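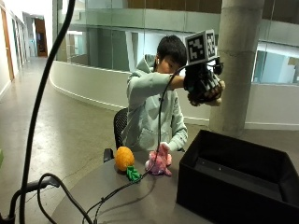 Hi Paula,

I promised you the August update before you went on leave, so here goes, and sorry it's more of a letter than a form! The short version is that the Lungu reading club is full, the tutoring side is slower than I'd like, and we've spent $3374 of the grant so far.

The reading club first, as it's the fun part. We have 41 kids signed up, and I had to start a waiting list (my first ever). Othmane moved the younger group to four in the afternoon so it stopped running into dinner, and the change in mood was huge - fewer tears, more books finished. Liviu has been picking the titles with them and they're completely hooked on anything with a shipwreck in it. I've bought two copies of most things now.

Tutoring is the harder bit. We planned on eight pairs and we have 6. Two of the teens got summer jobs, which I can't argue with, and I was too slow finding replacements. Kristýna is talking to the high school next month and thinks she can bring us three or four more. 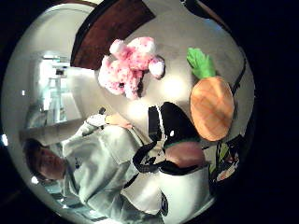 The other thing on my mind is transportation. Families on the far side of the river are spending more than an hour on the bus each way, and that shows in who turns up when it rains. Laurențiu got a quote for a shared van, $440 a month with the driver included, and I'd love to try it from the start of the school year. It would have to come out of the printing line. We're well under on printing anyway, as most of the worksheets got reused.

Could you let me know if moving that money needs a new form, or if an email from you is enough? I also still owe you the attendance sheets. They're done up to July and I'll send the rest once Othmane has typed up his notebook.

Talk soon, and enjoy the time off!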